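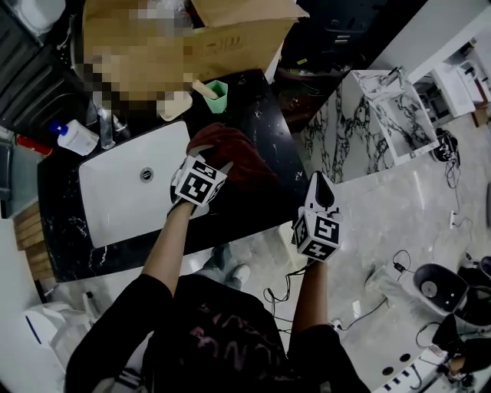 My aunt Araceli Contreras left me her half of the Koltden Hotel in August, along with 20 keys and a note that said "don't let Gondal sell." I'd met Gondal maybe twice in my life (he smelled like cloves and called me "the niece") and now we were business partners! I drove up on a Thursday, let myself in the back way and went looking for somewhere to wash up first, since it's a long road. Black marble with white veins, a white rectangular sink, a dark red cloth by the basin. Fancy for a place with 10 rooms and a goat. I splashed my face, practiced looking like an owner, and went out to the lobby, where Gondal was already waiting with a pen.

"Sign here," he said, "and you'll be home for supper."

I told him I wanted to see the books first. He pushed them over, slow as anything, and I found it on the second page, in my aunt's tiny handwriting: $2,887, paid to Kandis, every spring, going back to before I was born.

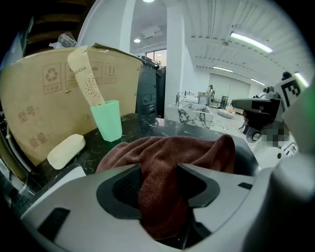
So who was Kandis? She was my aunt's daughter, and Gondal's too, and she was standing in the kitchen doorway with the goat, who is called Oltik, waiting for one of us to say something.

I put the pen in my purse and asked her if there was any coffee.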